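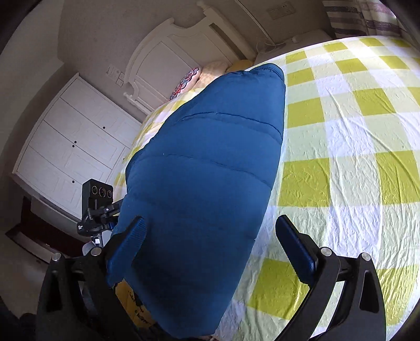 Chapter 4
Fingers First

What you need by the end of this chapter: two fingers that open, close and come back to the same place. Nothing else. No arm yet, no wrist, no clever software. If you skipped chapter 3 go back and do the drawings, this one won't make sense without them.

Most people start a home build at the wrong end. They buy the arm. Big box arrives, lots of motors, a week of evenings gone, and then at the tip of it all is a pair of flat plastic jaws that can pick up a wooden block and very little besides. I did it. Orvokki Lindqvist did it twice, and she had a proper workshop to do it in. So we start with the fingers and hold them in the hand, and the arm can wait until chapter 9.

Holding the tool yourself teaches you things a bench test won't. You feel when the pad slides. You feel the finger flex a moment before the grip goes. Your own elbow does the work of six motors and does it better, for nothing.

4.1 The job

The job for this chapter is bedding. Pick up one edge of a quilt, lift it, put it down somewhere else. Then a pillow. Then a sheet, which is harder than both.

Why soft things? A block has faces. You close on two of them and you are done. A quilt has no faces to speak of, it gives way in front of you, it bunches, and the bit you are holding weighs almost nothing while the bit you are not holding weighs quite a lot. Stitched channels help. The finger finds the dip between two of the padded bands and stays there. A plain smooth cover is a different story, you get hold of the cover and leave the filling behind.

Wardrobes, nightstands, headboards: leave the furniture where it is. You want to reach over and round things. A clear bench lets you get away with a tool far too wide for a real room.

4.2 Parts

Two finger frames, printed or cut. Slots in them, see 4.3.
Two grip pads, textured.
Screws for the joints, plus spares. You will drop some.
A handle that fits your hand. Not somebody else's.
A trigger and a return spring.
A camera mount if you are recording. Leave room for it now even if you aren't, moving it later means drilling again.

The Flustik kit has all of this apart from the spring, which they leave out for reasons I have never got an answer on. The Basteck kit has the spring but the pads are too hard. At the Londum workshop we mix the two. Arvo Ikonen keeps the leftover halves in a drawer marked 884, the old locker number, so if you are a member look there before ordering anything.

4.3 Cutting the frames

Slots first. They take weight out and let you see past the finger to the thing you're grabbing, which matters more than the weight. Do not be greedy. Leave a solid strip down both long edges and a solid patch around every screw hole. My second pair had lovely big slots and folded up on a bath towel.

Print them lying flat. Standing up they look neater and snap along the layers.

Clean out the holes by hand, slowly. A screw forced into a tight hole will go in straight enough and then crack the joint overnight. Happened to both of mine.

Left and right are mirror images. Mark them before you take them off the plate. Yes you will think you can tell.

4.4 Pads

The pad does the gripping. The frame only carries it. Spend your time acordingly.

Texture: shallow, all over, right up to the tip. If the texture stops short of the end you'll be pinching cloth with the smooth part, every time, as that's the part that gets there first. Soft enough to dent with a thumbnail. Softer than that and it peels.

Glue one pad, let it set fully, then fit the other with the fingers closed so the two faces meet flat. Gluing both at once saves an evening and costs you a pair of pads.

Wipe them between sessions. Bedding sheds. After a dozen grabs there is a grey fluff in the texture and the grip is half what it was, and you'll be hunting for a fault in the spring.

4.5 Closing force

Here the book answer and my answer part company. Beneš, in the notes that came with the first Flustik kits, says set the force by the heaviest thing you plan to lift. For hard objects, fine. For cloth I go the other way: set it by the thinnest. If it will hold one layer of sheet with no slip then it'll hold a folded quilt, since the quilt fills the gap for you and pushes back.

Test it like this.

Lay one corner of a sheet over the bed edge. Close on it. Pull back, steady, no jerk. If it slips, tighten the spring one turn and go again. If the sheet comes away with a crease you can't smooth out by hand, you have gone too far, back off a turn.

Write each try down. A line in a notebook is plenty: what you grabbed, where, held or slipped. My own log stands at 1,377 grabs and the early ones are mostly the word slipped. The first 200 taught me more than all the rest. You don't need anywhere near that many before moving on but you do need to have done enough to be bored.

4.6 Going wrong

Fingers close crooked. One joint tighter than the other. Loosen all the screws, close the fingers by hand, do them up again a bit at a time, going side to side.

Grips then lets go. Look at the pads. Then look at the frame while somebody else squeezes, if it bows in the middle your slots are too big.

Catches two layers when you wanted one. Come in lower and flatter. More or less everybody comes in too steep at the begining.

Cable snags on the headboard. Tape it along the handle and leave the slack at your wrist.

Trigger hand aches. Handle's too thick. Sand it.

Before 4.7, do the sheet test on both sides of the bed, left hand and right. Then the quilt, folded lengthways, taken by its edge. Pillows last. Keep the notebook, the figures go straight into the table in chapter 5 and you will need them again when the arm goes on.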